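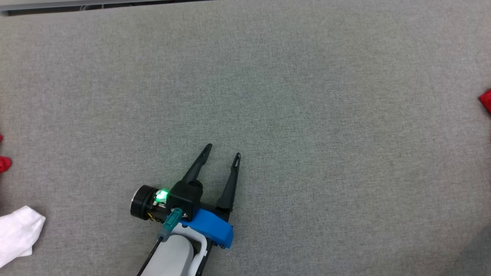 Ritu Bhardwaj objected, in her comments on the working draft, that the date of notice is a poor measure of when a cargo claim begins, and that the date on which the receiver first opened the container should be used in its place. We accept the point in part. The opening date is the better measure where it exists, but in the files supplied by Vitmont it was recorded for fewer than half of the consignments, and in those supplied by Delteva it was usually entered by the haulier and not by the receiver. The analysis below therefore keeps the date of notice as its starting point and reports the opening date separately wherever both are known.

Print this page
E-mail this page

4.2 Material and coding

The material consists of 523 closed claim files for clothing and household textiles carried in shared containers. Each file concerns a single bill of lading. Files were included if they held a notice of loss or damage, at least one reply from the carrier or its agent, and a record of how the claim ended. Claims that had passed to a court were left out, as the papers held by the agents stop at the point where solicitors were appointed.

Two coders, Amarachi Anozie and Tineke Kuipers, read every file. For each they entered the port of discharge, the type of damage alleged, the date of notice, the date on which a surveyor was appointed (if one was), and the date of settlement or withdrawal. Type of damage was entered under one of 3 headings: wetting, soiling and shortage. Where a notice alleged more than one, the heading with the larger claimed value was used. Disagreements were settled by discussion, and the reasons were noted on the coding sheet.

A surveyor attended in 144 of the files. Attendance was not random. It was much more common where the receiver was a regular customer of the agent, and where the goods were still in the discharge shed when notice was given. Comparisons between surveyed and unsurveyed claims should be read with this in mind.

4.3 Quality of the damage record

The wording used in notices varied widely. Many gave no more than the marks on the cartons and the word "damaged". Others listed the contents garment by garment but did not say how the damage had been found or by whom. Notices drawn up on the agent's own form were fuller, chiefly in the fields for seal number and carton condition, although the field for the state of the container floor was often left blank even there.

Photographs were treated as a separate item. A photograph was counted as usable if the goods could be matched to a carton mark or packing list line from the photograph itself or from a note attached to it. Close views of single garments seldom met this test. They may show colour, trim and type of cloth well enough, yet carry nothing by which a reader can tell one carton from the next. Settlement in such files tended to turn on the tally sheets, which both sides could check. 

Mesfin Assefa has suggested that a short written note, made at the time and signed by the person opening the carton, would serve most claims better than further photographs. The files from Jetent, where such a note has been required since the form was revised in April, are too few to test this.

Figure 4. Red garment with white trim, bunched.

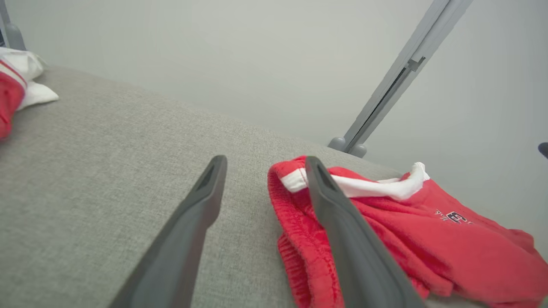
4.4 Time from notice to settlement

Time to settlement was measured in whole days. Surveyed claims took longer to reach a first offer but fewer letters to conclude after it. Among the unsurveyed claims, the longest periods arose where the carrier asked for proof of value and the receiver answered with a selling price. In 10 files the claim lapsed during this exchange, with neither side having disputed that the goods were damaged. Pallavi Mishra checked these files a second time against the agents' correspondence books and found no extension of time recorded in any of them.

Shortage claims were settled sooner than wetting claims at every port. The difference was smallest at the Bellamy terminal, where cartons are tallied out of the container under cover and the sheet is countersigned before release.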